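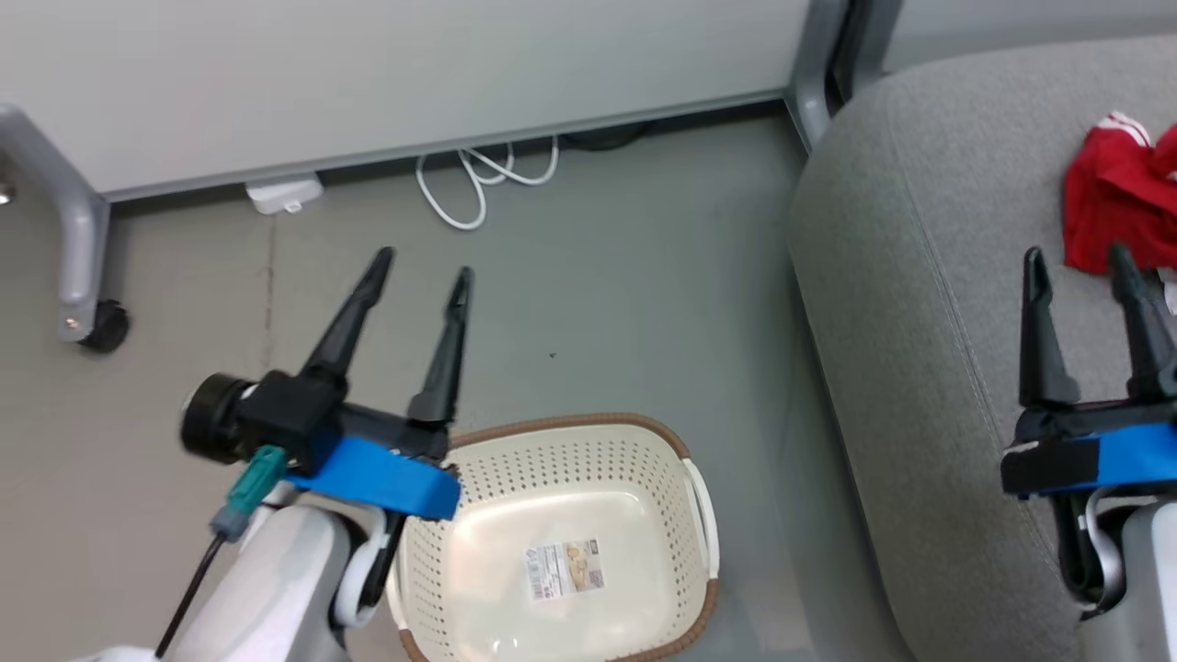

# Magsi Creme Hidratante com Ureia para Pés e Calcanhares

O Magsi é um creme de textura densa destinado ao cuidado da pele seca, áspera ou espessada dos pés. A fórmula associa ureia, glicerina e manteiga de karité e foi desenvolvida pela Telar para utilização diária em adultos. Não contém perfume nem corantes.

**Referência:** 3063
**Apresentações:** bisnaga de 100 ml e frasco com doseador de 300 ml
**Distribuição:** Pollstead

## Indicações

A pele da planta do pé não possui glândulas sebáceas e perde água com facilidade, sobretudo quando se usa calçado aberto ou se permanece muitas horas em pé. O espessamento que daí resulta concentra-se habitualmente no bordo do calcanhar e sob a cabeça dos metatarsos. O Magsi está indicado para:

- secura e descamação da planta e do dorso do pé;
- calcanhares ásperos, com fissuras superficiais e sem sangramento;
- manutenção da pele após a remoção de calosidades por um profissional.

O produto não se destina ao tratamento de micoses, verrugas plantares ou feridas abertas. Perante estas situações, deve ser consultado um médico ou podologista.

## Modo de utilização

1. Lavar os pés com água tépida e secar cuidadosamente, incluindo os espaços entre os dedos.
2. Aplicar uma camada fina sobre as zonas secas, massajando até completa absorção.
3. Aguardar 5 minutos antes de calçar meias ou sapatos.

Recomenda-se uma aplicação à noite. Nos calcanhares muito espessados podem fazer-se duas aplicações diárias durante as primeiras semanas. Não aplicar entre os dedos, onde o excesso de humidade favorece a maceração da pele.

A utilização de lima ou pedra-pomes deve limitar-se a uma vez por semana e preceder sempre a aplicação do creme. A Lima Jemton de grão fino, vendida separadamente, é compatível com este uso.

## Composição

Aqua, Urea, Glycerin, Butyrospermum Parkii Butter, Cetearyl Alcohol, Caprylic/Capric Triglyceride, Panthenol, Lactic Acid, Sodium Lactate, Xanthan Gum, Phenoxyethanol.

## Precauções

Uso externo. Evitar o contacto com os olhos e as mucosas. Pode ocorrer uma ligeira sensação de ardor em pele gretada; se persistir, lavar a zona e suspender a utilização. As pessoas com diabetes ou com alterações da circulação nos membros inferiores devem aconselhar-se com um profissional de saúde antes de iniciar a aplicação. Manter fora do alcance das crianças.

## Conservação

Guardar bem fechado, em local seco e ao abrigo da luz solar direta. O prazo de utilização após abertura consta da embalagem.

Ficha de produto revista em 31 de janeiro de 2023.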